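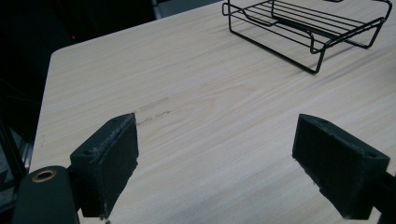
Topic: They moved me from the packing line to "teaching" the robots. Anyone else?

racklady_ohio wrote:
Hello all, longtime reader, and please forgive the length, I never learned to write a short post. I packed housewares at Trotden for 17 years. In August our supervisor, Comfort Alhassan, asked who wanted to try the demonstration tables, and I put my hand up mostly because my knees were done with concrete floors. Now I spend the shift with a gripper in each hand, doing small jobs with wire racks and other odds and ends, over and over, so the arms on the new line can learn from it. We're supposed to reach 800 good runs apiece before the next review, and I'm at 838, which pleased me more than I'd like to admit!

What I didn't expect is how much I miss my fingers. You can't feel whether a thing is seated, you have to look. My wrists get tired in a whole new place too. But the people are lovely and the room is quiet, and I go home with enough left in me to cook.

dockside_del wrote:
Glad about your knees, I mean that. I'd still be asking what happens to the folks on the old line once those arms have learned it all. At Osano we were told everybody would be retrained. Some were. My brother-in-law got a pamphlet.

NBaidoo wrote:
Nkrumah Baidoo here, I do the same work at Ansah, so hello from across the river. Del has a fair point and I don't want to brush it off. Our crew got it in writing that table hours count toward seniority the same as line hours, and that took some asking.

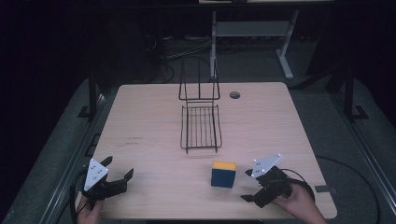
On the wrists, try keeping your elbows in close and let the cables hang slack before you start a run. I used to fight the cable all morning and wonder why my shoulder ached. Take your breaks on the clock too, even when you're on a good streak (especially then, it's very easy to say "one more").

kinimus_fan wrote:
I'm going to disagree with Del a little. We've had Kinimus arms on the heavy side of our shop for a while and I wouldn't go back to lifting those cartons for any money. Same headcount as before, different jobs. I know it doesn't go that way everywhere.

dockside_del wrote:
Same headcount today. Ask me again when they've got their 1000 runs from everybody.

racklady_ohio wrote:
Oh, I don't mind the arguing, my husband says the same as Del every night at supper. I did go and ask Comfort about the seniority question and she didn't know, which worried me some, but she wrote it down and said she'd bring it up.

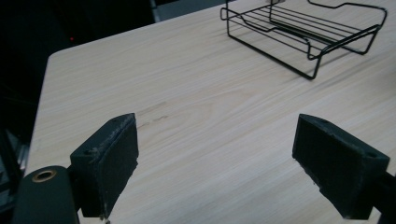
Nkrumah, the elbow trick helped, bless you. I had been opening the jaws as wide as they'd go every time and reaching from the shoulder, like I was picking apples. Does your crew get any say in which jobs get taught first? Ours doesn't, and I have opinions after all those years on the line.

NBaidoo wrote:
A little say. We keep a sheet by the door and the engineers do read it. Start one and see if anybody takes it down.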